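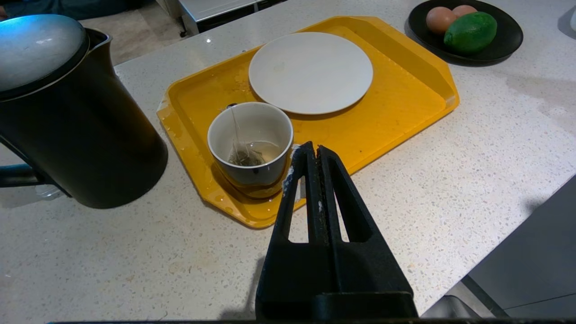

Why does the gripper stop short of full closure after the wrist is re-homed?
The zero offset is stored per session. Re-homing the wrist clears it, and the controller falls back to the factory value, which leaves the fingers short of their closed position. Run the finger zero again after every wrist home.

Ticket: gripper closure / cup pick fails
Project: Norkine student manipulation project, tea service task
Opened by: Abernathy team
Assigned to: Loretta Mahmoud
Opened: Dec 29, 2019
Priority: normal
Status: closed, one item carried over

Reported problem
Arm reaches the cup pose without error. Fingers close on the cup wall, controller reports "grasp ok", arm lifts, cup stays on the tray. Team has already restarted the controller and swapped the gripper cable. No change.

Setup
Parallel gripper, slotted fingers. Wrist camera above the fingers, fixed mount. White cup on the yellow tray, tea bag in, string over the rim. Plate behind the cup on the same tray. Kettle to the left, outside the pick zone. Software is the Ustow class build, unmodified except for the team's own task script.

Log

Entry 1, L. Mahmoud
Asked for the session log and the task script. Log shows a wrist home immediately before each failed pick. The script calls it at the top of the loop. Finger zero is called once, at startup. So the zero is lost before the first pick and never restored.

Entry 2, Abernathy team
Moved the finger zero inside the loop, after the wrist home. Ran 10 picks. Cup lifted on most of them but 4 failed. In the failures the fingers close fully and the cup slides down between them. Log still says "grasp ok".

Entry 3, L. Mahmoud
Different fault from the first one. "Grasp ok" only means motor current passed the threshold. It does not check finger gap. Fingers closed on nothing will also pass the threshold when they meet each other. Please add a gap check after close: if measured gap is below the cup wall thickness, treat as a miss and reopen. Also inspect the inner faces of the fingers. Residue there lowers friction on glazed surfaces. Wipe with a dry lint-free cloth. No solvent on the pads.

Entry 4, Abernathy team
There were pale smudges on the inner faces and on the edge of the left finger. Wiped off. Gap check added. Reran the picks: 2 failures, both flagged correctly as misses by the gap check.

Entry 5, L. Mahmoud
Good. Send the fingertip height at close for the 2 misses.

Entry 6, Abernathy team
Tip height at close is level with the rim in both. In the good picks the tips are below it.

Entry 7, L. Mahmoud
Then the approach ends too high and there is almost no wall between the pads. The cup height in the task file is probably from the old Trudetti cups the class used until March. Measure the cup you have now and enter that. Measure from the tray surface, inside the raised lip, and not from the counter. The task file expects tray height as a separate value, so do not add the two together.

Entry 8, Abernathy team
Cup height was the old one. Corrected. All picks in the next run lifted. Tray still shifts a little when the cup leaves it. There is water on the tray and on the counter.

Entry 9, L. Mahmoud
Dry the tray and the counter before each run and record it in the run sheet. A wet tray also gives reflections of the cup, and the rim detector in the class build can lock on to those. If the detected rim is lower than the tray height plus half the cup height, reject the detection and take a new image. Keep liquid in the cup shallow until the lift is reliable with a dry tray.

Resolution
1. Finger zero moved to after wrist home.
2. Gap check added to the grasp result.
3. Finger pads cleaned. Added to pre-run checks.
4. Cup height corrected in the task file.

Carried over
Rim detection check not yet written. Abernathy team to open a new ticket when it is ready for review. Attach the session log and the task file with it, both from the same run.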